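3/31/21 – notebook, tracking and segmentation

Second pass today on the pose pipeline for the patio set. The task is the small one, mouse and placemat on the round glass table. The patio recordings have given me more trouble than anything we made indoors, so I write down what I changed.

Feature extraction in Dufour was set to 2000 points per image. I expected most of them on the wall and the tree, but many sit on the tabletop. The glass has a bumpy texture and the highlights on it move when the camera moves. For the map they are poison. I also found points on the shadows of the leaves, which are almost as bad if there is wind.

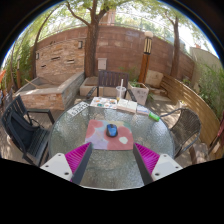 Mouse on the mat, between the fingers. 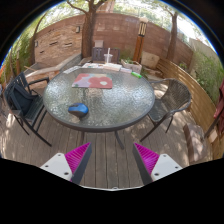

What I changed in the config:

Mask for the two fingers: made two pixels wider on the inner side. The old mask left a thin line of the pink fin, and the tracker liked this line very much.

Mask for the black border of the lens: now fixed, no longer estimated from each image.

Tabletop: points are kept for tracking between neighboring images but not added to the map. This is a flag in Stevach. The name of the flag is misleading, please read the comment in the file before you touch it.

Exposure: not changed. The sky between the branches is too bright, but I prefer to lose the sky than the table.

With these settings I ran the longest recording again. It gave 1622 images with a valid pose, and the scale from the calibration agrees with the table diameter to around 2 percent. Before, the trajectory had a jump near the end and I could not use it for training at all. Now the jump is gone – I checked the plot twice.

Still open: object pose. The detector in Holtimex finds the mouse well when it lies on the plain glass. On the mat the box becomes too large and takes a part of the pattern with it. I think it is a threshold problem, but I did not prove it yet.

Next: same config on the older Dikico recordings, without the tabletop flag first, to see which change really helped. The retraining can wait until May.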